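Werkstattbuch, Juli, Eintrag 8

Vormittags den großen Tisch freigeräumt und mit Enikő die Schütttests für die Bonbons weitergemacht. Es geht immer noch um die Frage, welche Becher wir für die Abfüllstation am Lakatos-Stand nehmen und wie viel Rand es braucht, damit beim Umfüllen nichts danebengeht. Die eingewickelten Bonbons sind unangenehm: Die gedrehten Enden haken ineinander, dann kommt lange gar nichts und auf einmal der ganze Klumpen.

Die klaren Becher aus dem Karton 361 sind dünnwandig und geben nach, sobald man sie fester anfasst. Die roten stehen besser. Magdolna hatte vorgeschlagen, die klaren nur zum Schütten zu nehmen und die roten als Ziel stehen zu lassen. So machen wir es bis auf Weiteres, man sieht dann auch von der Seite, was noch drinliegt.

Kippwinkel: Bis knapp unter die Waagerechte passiert bei uns wenig. Erst wenn die Öffnung deutlich nach unten zeigt, rutscht das Papier an der Wand. Das letzte Bonbon bleibt gern vorne am Rand hängen — kurz anhalten, dann weiterkippen, nicht schütteln. Beim Schütteln springen sie über den Becherrand. 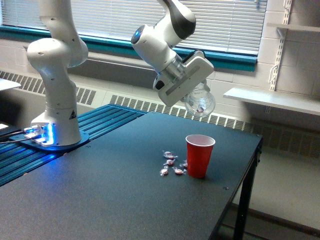 Klarer Becher gekippt über dem roten, ein Bonbon noch drin, fünf auf dem Tisch links vom roten Becher.

Zur Tischplatte: Das dunkle Grau ist gut, man findet alles sofort wieder. Flynn wollte eine Filzmatte unterlegen, damit die Bonbons nicht wegrollen. Ich habe es mit einem Reststück probiert und wieder weggenommen, der rote Becher stand darauf schief.

Höhe über dem Zielbecher habe ich nach Gefühl eingestellt, das muss besser werden. Vorschlag Oldřich: Anschlag aus Restholz, 12 cm, Oberkante Tisch als Bezug. Säge ist nach 16 Uhr frei.

Offen:
Bonbons der Sorte Tritine nachbestellen, Artikelnummer 3361, diesmal die kleine Packung. Die alten sind vom vielen Anfassen schon halb ausgewickelt und verfälschen alles.
Elżbieta fragen, ob aus Gadau noch Becher mit dickerem Rand kommen oder ob das erledigt ist.
Heruntergefallene Bonbons in die Schale am Fenster, nicht zurück in den Karton. Gilt auch für mich.

Morgen zuerst der Anschlag, danach dieselbe Reihe noch mal mit frischen Bonbons.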